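Setting Up a Two-Arm Practice Station in a Shared Workshop
Kosberg Workshop - Member Guides

This guide explains how members may set up a two-arm practice station at the Kosberg Workshop. It assumes that both arms have been bolted down and have passed the power-on check. Ebise Gebreyes maintains the guide and accepts corrections at the front desk.

Before you begin

Reserve the bench for at least 130 minutes. Confirm that the emergency stop is within reach of the operator's chair. Bring the Hosta controller, its power supply and the Bogale log sheet.

Step 1. Place the arms
Mount the bases at the near edge of the bench, 164 cm apart. Tighten each clamp by hand, then give it a quarter turn with the wrench.

Step 2. Route the cables
Secure each cable to its arm, leaving enough slack at the wrist for a full turn. Move both arms through their complete range by hand before applying power.

Step 3. Set the limits
Open the Gasley settings file and reduce the speed to 20 percent. Members may raise this value only after 13 clean runs in a row - a run that needs a manual stop does not count.

Step 4. Position the task object

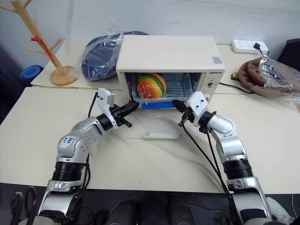
The task object should stand where both grippers can reach it with the elbows still bent. An arm that must straighten fully to reach its target loses accuracy and may trip the joint limit. For an appliance with a fold-down door, such as the toaster oven, check the reach with the door lowered flat on the table and the toy hamburger on the rack, and bring each gripper to its own lower corner of the opening. Mark the position of the feet with tape once the reach is confirmed.

Step 5. Record the first run
Start with one arm only. Enter the start time, the speed setting and any stop on the log sheet, then repeat with the other arm. Return both arms to the rest position before switching off the controller.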